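Okay, the laundry thread I kept promising. I've been comparing two ways of driving our two-armed robot through clothes pickup, plus two wrist cameras, and I have opinions. Long one, mute me if you don't care about socks!

Who's in it:
Messina, a pair of handheld controllers with triggers and a thumb pad.
Cloltura, a pair of gloves that read your finger bends.
Ratholm and "the old one," our two wrist cameras.
Cladedeck, which records everything and yells at me when a stream drops.

Same arms and same hands the whole way through. I only swapped what the operator holds and what sits at the wrist. I've read too many comparisons where somebody changes five things at once and then declares a winner, and I've also WRITTEN one of those, so.

The task is boring on purpose. Pick up a piece of clothing, move it over, put it in a basket. Sometimes from a bed, sometimes from the floor, sometimes from wherever the last person dropped it. Cladedeck says I have 502 logged pickups now. My shoulders say more.

Starting with Messina. You hold a grip in each hand, the trigger closes the fingers, the pad trims your wrist angle. I was good at it within one coffee. Anyone who's played a video game in their life will be good at it within one coffee.

What I like is that the trigger has a real stop in it. Pull to the stop and the hand closes to a gentle preset, pull past it and you get the full squeeze. On a thick sweatshirt you go past the stop and forget about it. On a thin T-shirt you sit right at the stop and the fabric slides around a little but you don't end up dragging the whole pile with you.

What I don't like is that all the fingers close together. Always. You'd be amazed how often I want one finger to go first and sneak under a fold while the others hang back. With a trigger you come in from above, squash, and hope.

Cloltura next. Gloves! I was so ready to love the gloves. And for the first ten minutes I did, because you wiggle your fingers and the robot wiggles its fingers and everybody in the room grins like a kid.

Then calibration. Make a fist, flat hand, pinch, fist, flat hand, pinch. Fine. But it drifts. Half an hour in, my relaxed hand was reading as a slightly closed hand, and the robot was showing up at every shirt with its fingers already curled. Fist, flat hand, pinch again. I had it down to a little dance by the end. 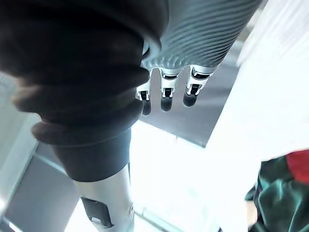 Cuffs are where the gloves start to pay for themselves. Anything tube-shaped (sleeves, socks, the leg of your sweatpants) has an opening, and if you can get a finger inside that opening you own the whole garment. With the gloves I could hold my thumb still and feed one finger in sideways. With Messina I got it on luck and stubbornness.

Downside: the gloves make me slow. I catch myself posing. I'll hover over a sock arranging my fingers like I'm about to play piano, when a plain old squash from above would've had it in the basket already.

Let's talk delay, since three of you asked. Between my hand and the robot's hand I measured 50 ms on Messina. Cloltura was worse and it wandered, so I don't want to hand you one number and have it quoted back to me forever. You feel the wander way more than you feel the delay. A steady lag, your brain just eats it. A lag that keeps changing makes you flinch.

Before somebody says "filter it," yes, I turned the smoothing up. Then the flinching stopped and the fingers felt like they were moving through pudding. I ended up at 2 on the smoothing slider, which goes to 8, and I'd suggest starting there if you've got the same gloves. At 8 you can go make a sandwich while your pinky arrives.

Now cloth. If you only ever test hands on blocks and cups you'll think every controller is great. A cup tells you right away that you missed. Cloth lets you think you've got it, comes up with you, and then one corner quietly stays behind under the rest of the pile.

My scoring, for the people who like that stuff: a pickup counts if the whole piece leaves the surface and nothing else comes along. A release counts if the whole piece ends up inside the basket. A sleeve over the rim is a fail. I have argued with myself about the sleeve rule more than any adult should.

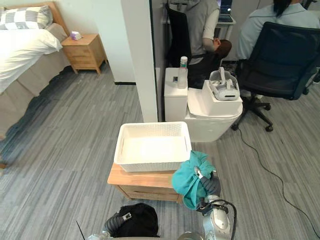
Teal cloth in the right gripper, empty basket on the cabinet.

Releases surprised me more than pickups. I'd been treating letting go as free: open hand, thing falls, next. But fabric finds every bump and gap on a hand, and a lightweight piece will hang on to one knuckle like it's scared of heights.

Messina opens everything at once, snap, and that little jolt helps shake things loose. Cloltura opens at whatever speed my own hand opens, and apparently I'm a delicate opener. I had to teach myself to fling my fingers out like a stage magician. After that the two were about even on drops, and I looked a lot sillier on one of them.

Low stuff is its own headache. The basket height we've been using is okay for my arms but it's kind of an awkward reach for the robot's, and with gloves on I have nothing to rest against. Controllers at least have some weight. You can tuck your elbows in. I don't have a number for "my elbows were happier," but they were.

Cameras! I nearly forgot the cameras.

The old one is wide, cheap, and bright-happy. Anything shiny in view and it loses its mind. Ratholm has a tighter view and a manual exposure lock, and I'd buy it again for the exposure lock alone. White floor, white bedding, silver arm: that's a bad day for auto exposure.

But a tighter view at the wrist means that once you're close to fabric, fabric is all you get. With the wide one I'd still have a bit of finger and a bit of background to steer by. With Ratholm I'd be looking at a wall of blurry sock and flying on the head camera. So I moved the mount back toward the elbow. Better. Also heavier on the cable, which is coming up in a second, oh boy.

I tried mixing them, Ratholm on the right wrist and the old one on the left. Do not do this. Your brain builds one idea of how far "close" is and then the other hand punches a mattress.

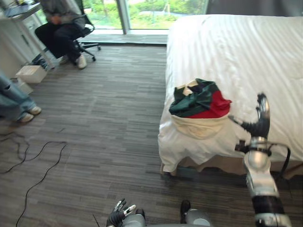

Wrist cables are the thing I'd fix before I spent another dollar on controllers. Every comparison I've done has had a few runs spoiled by a wire going somewhere dumb, and I've started logging those separately in Cladedeck so they don't get blamed on the gloves. Reaching over a bed is the worst for it. You can see the black one looping out from the wrist there and hanging down by the side of the bed, and with the hand right beside the clothes I'm always half thinking about where that loop goes when I roll the wrist. The green and red bundle is a good test pile too: two colors tucked into each other, so you know right away in the playback if you took one or both. I want more piles like that. A stack of all-white stuff on a white duvet is a nightmare to score.

Somebody's going to ask me about tying the cable down along the forearm. Tried it. Tie it too tight and you lose wrist roll, tie it too loose and you've got two small loops where you used to have one big one. I've got a spiral wrap on order, and I'll report back.

Quick Cladedeck note. It timestamps the controller input and the camera streams together, and that's the only way I worked out that half of my "bad glove" runs were really a camera stream stuttering. I'd been cussing out the wrong box since January. Sorry, Cloltura.

It does have one habit I can't stand. If you stop a recording while an arm is still moving, it saves the run as incomplete and won't let you score it without typing in a reason. My reasons have gone downhill. There's one from Tuesday that just says "sock."

So which would I pick? For piles on a bed and a long session, Messina. It's steady, I don't get tired, and a new operator can be useful before lunch. For sleeves, cuffs, turning things right side out, anything where one finger has to go do something by itself, Cloltura, with the smoothing low and a recalibration every time you sit down.

If the gloves held calibration for a full session I'd probably switch completely and never shut up about it.

And if Messina put a second trigger on there for one finger? Just one! I'd take that over any of the firmware stuff they keep sending me.

Next up is towels, which everybody tells me are easy. They're big flat rectangles with no cuffs and no obvious place to start, and I've only done a few so far, all of them ugly. Same two controllers, Ratholm on both wrists this time.

If you've run bend-sensing gloves for longer than an hour without them drifting, please tell me what you did. I've tried thinner liners and a looser strap, and I'm open to pretty much anything except taping them to my hands. (I tried taping them to my hands.)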